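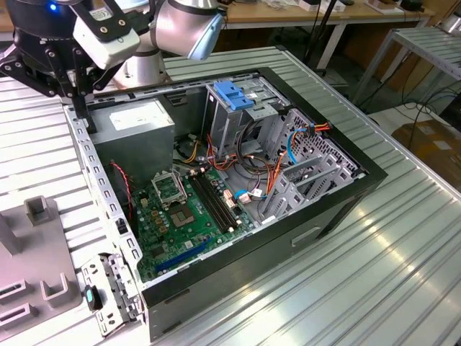
Keeping Tratum's Custom Tracks Alive

Tratum is a kart racing game that has been out of print for years, and its publisher shut the official servers long ago. People still play it, mostly through a mod pack called Trindon, which adds new tracks, new kart skins and extra roster slots. The maintainer of the pack lives in Nirkivbridge and goes by a handle only, and asked that we leave even that out. We talked over voice chat for an evening.

The maintainer did not start out making mods. "I wanted one track back," they said. "There was a canyon track in the first game that was cut from the second one. I figured I would port it over a weekend. It took me until May, and the finish line still didn't register if you crossed it on the left side."

That track is still in the pack. The finish line was fixed by someone else, who noticed that the trigger zone had been copied over at the old game's scale.

Trindon now holds 175 tracks. Most were sent in by players, and every one gets driven by the maintainer before it is added. "Five laps, every kart class. If the computer racers get stuck on a wall, it goes back. I don't fix other people's tracks for them anymore. I used to, and then they would send the next one with the same wall."

The most common complaint on the forum is the empty menu. A player installs a skin, opens the kart select screen, and finds that every skin is gone, including the ones that came with the game. The maintainer has answered that post so many times that there is a saved reply for it.

"The game reads one table for the menu. If the table says there are twelve entries and it finds thirteen, it gives up and shows you none of them. People think they broke their files. The files are fine. The table is wrong. You open the slot editor, press rebuild, and save."

Asked why the installer does not do this by itself, the maintainer said that it used to. An early version rebuilt the table after each install, and it wiped out the custom names people had given their karts. "I got a lot of mail about that. Some of those names were five years old. So now it asks you, and people click no."

The hardest part of the work, they said, was the save file. The original game has a fixed block for lap times, with room for 2000 records. With the stock tracks you would never fill it. With the pack installed, some players did, and the game began writing new times over the oldest ones without a warning.

"Somebody lost a record on the harbor track that they had held since before I was involved. I felt bad about it. We moved the custom times to a separate file after that, and the game file only keeps the original tracks."

The separate file has its own problem. It does not carry over if you move the game to a different folder, so you have to copy it by hand. The maintainer keeps meaning to put this on the download page.

There is one official event each year, the Tambunan Cup, named after a snow track that has a shortcut through a barn. The shortcut is banned in the cup. Entrants race from home and upload replays, and the replays are checked with a small program that compares each input with the kart's position. The maintainer does not enter. "I know where all the bad collision is. It wouldn't be fair, and I'm also not very fast."

On the question of online play, the answer was short. A player in the group has a relay working for two people, and it drops when a third one joins. There is no date for it. "I would sooner have two players that works than four that doesn't. We will put out the two-player version when the lobby screen stops crashing."

The next release is a smaller one. It changes the skin format so that a skin can have its own horn sound, and it drops support for the oldest pack files. Anyone still using those will need to run them through the converter first, one folder at a time. The converter cannot read folder names with accents in them, so those should be renamed before starting.

The maintainer also asked us to pass on that bug reports should include the version number, found in the bottom corner of the title screen. "Latest is not a version number," they said.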